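The Cream Sofa

When my aunt Mai telephoned from Loststead, I was still in bed. It was February and the window was grey.

"They are coming at four," she said. "Is the sitting room ready?"

I told her that it was nearly ready. In our family this word can cover a very large distance.

The flat belonged to her, although she had not slept in it since the autumn. I was allowed to live there while I finished my course, and in exchange I paid the electricity and I watered one plant. Now she had decided to sell. A couple wished to see it, and the agent had written to us that buyers look first at the sitting room and make up their minds before they have taken off their shoes. My aunt believed the agent in everything.

So I stood before the sofa in my socks, with a cup of tea, and I looked at what I had done to it. All winter I had put my clothes there. I did not fold them, I only put them. In the evening I pushed them to one end and sat at the other, and in the morning I took from the heap what I needed. My cousin Khang Châu, who visited me in January, said that I did not own a wardrobe, I owned a hill.

I drank the tea and I began.

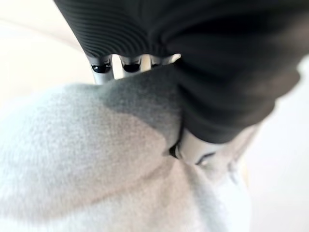
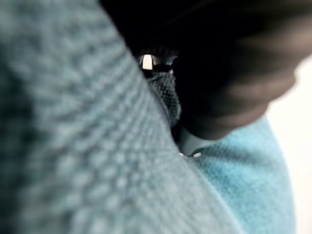
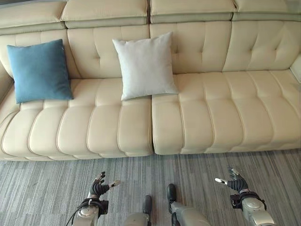
Reading time: 6 minutes

The black things came first, for I had so many of them. When I started at the office in Wanlow I thought that a serious person wears black, and I bought everything in that colour in a single afternoon. Later I saw that the serious people there wore whatever they liked. I made a pile of the black clothes on the carpet. Then I sat down beside it and folded each one in the way my mother taught me, with the sleeves behind, as if the garment had been arrested.

The grey fleece took me more time. It was not mine. It had belonged to my uncle, and he wore it on the balcony when he smoked and pretended to study the weather. After the funeral my aunt gave away his suits and his good coat, but the fleece stayed on its hook by the door, and one cold night I borrowed it. I did not ask her. I wore it through most of the winter, and by now it smelled of my soap and no longer of him. I held it against my face to be certain. Yes, only soap.

I folded it and put it apart from the other things.

There was also the blue knitting. I call it this because it never became anything with a name. My aunt had begun it for a baby, and the baby was me, and then I was born early and large, and she continued with it as a blanket, and then she lost the pattern. It was too wide for a scarf and too short for a bed. All my life it has been lying on somebody's furniture. When I was a child in that flat and had a fever, she would lay it over my feet, and I would push my toes into the soft places between the rows.

By noon I could see most of the sofa again. I had forgotten how pale it was, like the inside of a bread roll.

My uncle and aunt had bought it at Sekley, the big furniture shop beyond the ring road, in the year when he was promoted. It cost more than their first car. It came up the stairs with two men and a great deal of shouting, because the lift was too small, and one of the men said to my aunt, "Madam, you must never move house." She repeated this for years at parties. She thought it was the best joke that anyone had made in her home.

I wiped the leather with a damp cloth, along every seam. I found a pen, a hairpin and a bus ticket. I found 20 pence also, and I put it in my pocket as wages.

Then I placed the cushions. The blue one went to the left, where my uncle used to sit. The white one I tried in three positions, and it looked wrong in all of them, so I left it near the middle and told myself that this was a style.

At half past three the bell rang. I thought the buyers were early, and I ran to hide the cloth. But it was my aunt, in her best scarf, out of breath from the stairs.

"I took the train," she said. "I wanted to see it tidy."

She walked into the sitting room with her shoes on, a thing she had forbidden to everyone for twenty years. She touched the back of the sofa and she pressed one of the headrests, as you press a loaf. She moved the white cushion a little. Then she saw the fleece, folded on the small table with the blue knitting under it.

I started to explain. I said that it was cold in December, and that I meant to wash it and hang it up again, and that I was sorry. My sentences came out in the wrong order.

She did not answer. She sat down in the left corner, moved the blue cushion behind her back and took the fleece on her knees. She did not unfold it. For a while we listened to the neighbour's radio through the wall.

"He burned a hole in the pocket," she said. "Did you find it?"

"Yes. My keys fall through it."

"His also. He blamed the keys."

At four o'clock the buyers came. The woman was called Oanh Ông, and her husband walked behind her and measured the doors with his hands. They were polite people. They admired the light in the kitchen and they asked about the heating. In the sitting room Oanh Ông stopped and looked for a long moment.

"What a handsome sofa," she said. "Does it stay with the flat?"

I looked at my aunt. All week she had told me on the telephone that of course it must stay, that no one could carry it down, that her room in Loststead was hardly larger than a bath.

"I am afraid it does not," said my aunt. She was still sitting on it. "It is coming with me."

"But how will you get it down the stairs?" asked the husband.

My aunt smoothed the fleece with the flat of her hand.

"With two men," she said, "and a great deal of shouting."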